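Werkstattbuch, Eintrag vom 28. Januar 2020
Thema: Beschaffung Greiftechnik für den Zweiarmplatz, Stand der Planung

Das Angebot von Szénási ist gestern Abend noch gekommen, als PDF mit drei Anhängen. Pollov hat bis heute Mittag nichts geschickt, dort noch einmal nachfragen. Ohne zweites Angebot nimmt der Einkauf den Antrag nicht an, das hatten wir beim Schaltschrank schon einmal.

Was drinsteht, kurz zusammengezogen:
Fingersatz für die Hand, komplett, inklusive Dichtungen: 1710 Euro netto.
Adapterflansch für den Parallelgreifer: 963 Euro netto.
Fingerauflagen, weich, pro Satz: 63 Euro netto. Davon brauchen wir 2 Sätze, einen am Greifer und einen im Schrank.
Macht zusammen 2799 Euro netto. Versand steht nicht dabei, Lieferzeit nur »auf Anfrage«. Beides muss schriftlich her, bevor ich den Antrag ausfülle.

Zum Fingersatz. Mir ist nicht klar, ob wir ihn jetzt kaufen sollen oder erst nach der Wartung im Juli. Die Hand läuft. Der Zeigefinger hat beim Schließen etwas mehr Spiel als zu Beginn, aber das liegt noch innerhalb dessen, was wir im Greifplan zugelassen haben. Wenn er ausfällt, steht allerdings der ganze linke Arm, und mit Bestellen, Einbauen und Einmessen sind wir dann wochenlang weg. Ich tendiere zu sofort kaufen und hinlegen. Gegenmeinung bitte unten dranschreiben, mit Kürzel.

Zum Flansch. Der jetzige sitzt ordentlich und bleibt dran. Der neue wäre für den Wechselbetrieb: Greifer abnehmen, anderes Werkzeug dran, ohne jedes Mal neu zu justieren. Im Datenblatt von Szénási steht eine Wiederholgenauigkeit, aber ohne Angabe, unter welcher Last gemessen wurde. Nachfragen. Außerdem prüfen, ob die Zentrierstifte zu unserem Lochbild passen, die Zeichnung liegt im Ordner Zusetti unter Mechanik.

Kabel. Steht in keinem Angebot und wird wieder vergessen, wenn es hier nicht steht. Am rechten Arm hängen die Leitungen in Schlaufen nach unten und laufen über die Tischplatte. Für die langsamen Abläufe reicht das. Sobald wir die Geschwindigkeit hochsetzen, brauchen wir eine vernünftige Führung am Arm entlang und eine Zugentlastung an der Tischkante. Schlauchhalter mit Klettband gibt es bei Sornora, Preis noch offen. Ich setze das auf die Liste für Kleinmaterial, dann braucht es keinen eigenen Antrag.

Übungsobjekte. Auch die kosten Geld, und bisher läuft das über private Auslagen, was auf Dauer nicht geht. Für die Versuchsreihe Zusetti nehmen wir Sachen aus dem Haushalt: Weinflasche, Drahtgestell, Tablett, Glas. Das Gestell ist für die Planung am wichtigsten. Die Stäbe sind dünn, die Ringe lassen der Flasche wenig Luft, und wenn sie schräg ankommt, drückt der Boden gegen den Draht. Ein zweites, gleiches Gestell als Reserve einplanen. Bei Gläsern lieber gleich eine Packung. 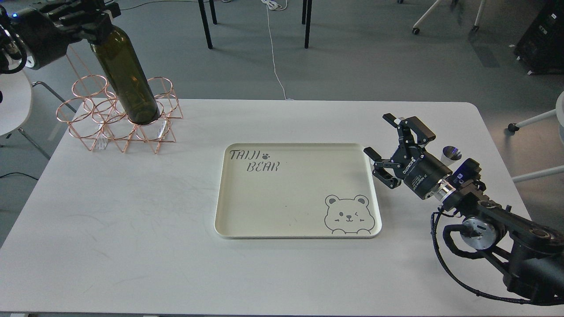
Frage aus der Planungsrunde: Lohnt es sich, statt der einzelnen Ersatzteile gleich einen Wartungsvertrag abzuschließen?

Derzeit lohnt er sich für uns nicht. Der Vertrag deckt laut Entwurf Anfahrt und Arbeitszeit ab, Verschleißteile gehen extra, und das meiste bauen wir ohnehin selbst um. Sinnvoll wird er, wenn ein zweiter Platz dazukommt oder wenn wir im Mehrschichtbetrieb laufen. Bis dahin Einzelkauf, und die Frage vor dem nächsten Haushaltsantrag wieder vorlegen.

Noch zur Kostenstelle: Fingersatz und Auflagen als Verbrauchsmaterial, der Flansch als Zubehör zum vorhandenen Gerät. Nicht wieder alles in eine Zeile schreiben, sonst kommt der Antrag zurück wie beim letzten Mal. Die Inventarnummer des Greifers muss beim Flansch mit angegeben werden, sie steht auf dem Blatt in der Gerätemappe.

Offen:
Pollov wegen Vergleichsangebot anschreiben
Szénási: Versand, Lieferzeit, Last bei der Wiederholgenauigkeit
Lochbild gegen die Zeichnung prüfen
Sornora: Preis für Schlauchhalter und Zugentlastung
Spiel am Zeigefinger neu messen und den Wert hier eintragen
Belege für die Übungsobjekte einsammeln, auch die alten

Nachtrag, später am Tag: Pollov hat sich telefonisch gemeldet. Den Fingersatz führen sie, den Flansch nur als Sonderanfertigung. Das schriftliche Angebot soll noch kommen. Falls der Flansch darin fehlt, brauchen wir für diese Position einen dritten Anbieter oder eine Begründung für den Einkauf. Entwurf für die Begründung liegt im Ordner Zusetti, bitte gegenlesen.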